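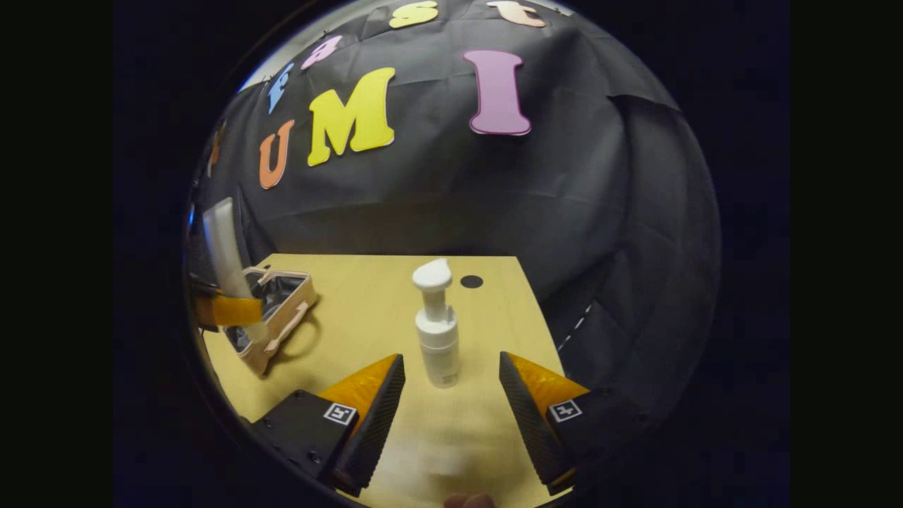
Craft swap returns to Gusell library after two-year gap

A craft materials swap is to return to Gusell library this summer after a gap of two years, with foam letters, fabric, yarn and card among the items people can bring in or take home.

The swap was last held in March before the library closed for repairs to its roof and heating. It will run in the ground-floor reading room, which reopened in June 2022 with new lighting and a wider entrance.

Slamet Tuhumury, who runs the library's events, said the swap had been one of the most asked-about sessions while the building was shut.

"People kept stopping me in the shop to ask what they should do with their spare wool," he said. "Most of them had held on to it, so I expect we will have full tables."

Anyone can take part. Visitors hand in clean, usable materials at the desk and receive tokens, which they can spend on anything on the tables. Those with nothing to bring can buy a set of tokens for £2. Children under nine must come with an adult.

The library will accept fabric pieces, felt, ribbon, buttons, beads, paper, knitting needles and unopened glue. It cannot take paint, solvents, electrical tools or anything with a blade. Larger items such as sewing machines can be advertised on a notice board by the stairs.

At the last swap 1,129 items changed hands and 200 people came through the doors. What was left went to Ellimska primary school, which used the fabric for stage curtains and cushions. The school has agreed to take leftovers again this year.

Vultach, the stationery shop on Goh Street, is giving paper bags and labels. It will also act as a drop-off point for people who can't get to the library during opening hours – bags should be tied and marked "swap".

Details of session times are on the library notice board and at the front desk. There is no need to book.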